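Réparer un meuble, c'est aussi décider de s'arrêter

On m'a apporté en octobre une commode en pin venue de Sternwood, avec un tiroir fendu et un dessus couvert de ronds de verre. La cliente, Nilmini Paul, voulait qu'elle soit « comme neuve ». J'ai refusé cette partie du travail et je voudrais dire pourquoi, car la demande revient sans arrêt à l'atelier.

Un meuble ancien a servi. On a posé des choses dessus, on l'a monté dans des escaliers trop étroits, on a forcé sur ses tiroirs. Poncer tout cela jusqu'au bois clair prend une journée, et la journée se paie. On perd en même temps la couleur que le bois a mise des dizaines d'années à prendre, et aucune teinture en pot ne la rend correctement. J'ai essayé assez souvent pour le savoir. 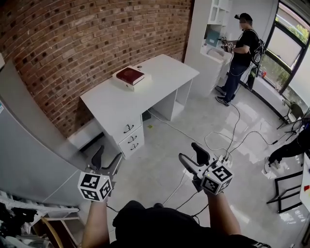 Ce qui mérite d'être réparé

Je répare ce qui empêche le meuble de fonctionner. Un tiroir doit coulisser, une porte doit fermer, un pied doit porter. Pour la commode, j'ai recollé la fente, remplacé deux coulisseaux usés et passé de la cire sur les chants. Total : 344 euros, bois compris. Un décapage complet aurait porté la facture à 527 euros, pour un meuble qui n'aurait pas mieux tenu.

Usman Ghauri, qui tient un atelier à Skirkbridge, n'est pas d'accord avec moi. Pour lui, le client paie et le client choisit — s'il veut un dessus lisse, on lui fait un dessus lisse. Je comprends l'argument. Je fais d'ailleurs une exception pour les plans de cuisine, où une surface creusée retient la graisse. Mais un artisan qui exécute sans donner son avis ne fait que la moitié de son métier. 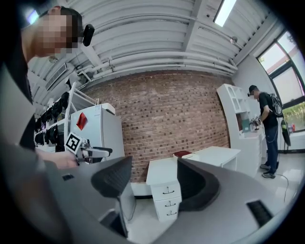

Il y a aussi la question de la colle. Beaucoup de réparations récentes sont faites à l'époxy, y compris sur des assemblages prévus pour être démontés. Le jour où il faut rouvrir, on casse le tenon. Une colle animale se ramollit à la chaleur et à l'humidité, et celui qui passera après moi pourra reprendre mon travail sans l'arracher. Elle demande un peu plus de temps, il faut chauffer le pot et serrer vite. Je compte 15 minutes de plus par assemblage et je ne les facture pas toujours.

La commode est repartie avec ses ronds de verre. Nilmini Paul m'a dit qu'elle mettrait un napperon.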